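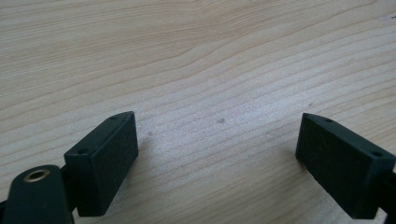 Bench diary, March: Hondel pads against the Hoko set

Started at 8.40 with the Hondel pads already on the hand-held tool. I want the comparison with the Hoko set finished before the wrist camera has to go over to the Demchenko arm, so the plan was one full pass on each set with the same objects, the same table and the same lamp.

The Hondel pads are the dark green blocks with two screw holes along the top face. The matte face is what we are paying for. The Hoko pads are shallower and smoother, and came with a ribbed insert that I have left out for now, as it adds a variable I can't separate from the pad itself.

Checked the opening first. With the fingers apart and nothing between them, both pads need to be in view with clear table in the gap, or the tracking has nothing to work from. On the Hondel set the left pad comes out a bit larger in the view than the right, and the right one sits at a steeper angle. I noted the same thing on the Hoko set last month, so I am inclined to blame the camera mount before the pads. To be checked with the square.

Exposure next. The pale table throws back a bright patch in the middle and over to the right, and the automatic setting pulls the whole picture down to cope with it. The green pads then lose most of their texture on the inner faces. Fixed the exposure by hand, one step up from where the automatic setting had left it, and let the patch wash out. I would sooner lose a bit of wood grain than the edge of a pad. There are a few small specks on the table as well, one of them in the gap. The detector picked that one up as an object until I raised the minimum area. Raised it to 47 pixels, after which it was ignored at every height I tried. Must remember to put this in the settings file and not only in here.

Then the grasps. Each set gets 300 closes, split evenly between the bottle cap, the folded cloth and the short steel rod. A close counts if the object is still held after a lift and a slow quarter turn. I do the turning by hand, which is the weak part of the method, but it is the same hand for both.

Hondel, bottle cap: good. The face gives slightly and the cap stays where it is put. Most of the misses were mine, closing too high.

Hondel, cloth: better than I expected. The Hoko pads tend to pinch one layer and leave the other behind. With the matte face the whole fold comes up more often than not.

Hondel, steel rod: poor at an angle. Held square across the pads it is fine, but if the rod lies even slightly along the gap it pivots during the turn and ends up pointing at the floor. The Hoko pads do the same, only less. I suspect the length of the face matters more here than the surface. Could try a shallow groove, though that would spoil the flat grip on the cloth.

Stopped for the Fastbridge controller at 11.15. It dropped the link to the logger in the middle of the rod series and I didn't notice until the file closed at 333 lines when it should have been longer (the log takes a line for each retry as well as each close). Restarted it and repeated the rod series from the beginning. The second file has 379 lines and no gaps in the time column. The old controller never did this, but it also couldn't record finger width and video on the same clock, so I am keeping the Fastbridge for the moment. Shorter cable tomorrow.

Screws: the pad screws want checking after each series. The left outer one on the Hoko set had backed out by half a turn after the last run. The brass insert in the arm is a much better idea than threading straight into the plastic, which is how the first arms were made, and both of those stripped. If we order more arms, ask for inserts throughout.

Afternoon went on swapping pads and measuring. Changing a pair takes longer than it should because the lower screw is awkward to reach with the arm in place. A ball-ended key helps. After the swap the zero for finger width had shifted slightly, so the width readings from the two sets can't be laid side by side without correcting for it. Took a reading on the gauge block at both ends of the travel and wrote the offsets on the tape on the case.

For tomorrow:
Square against the camera mount, before anything else.
Shorter cable on the Fastbridge.
Hoko set, all three objects, fixed exposure as today.
Copy the minimum area into the settings file.
Ask Hondel whether the matte face can be wiped with alcohol. The sheet only mentions water.

Packed up at 17.20 with the Hoko pads fitted and the log copied to the shared drive.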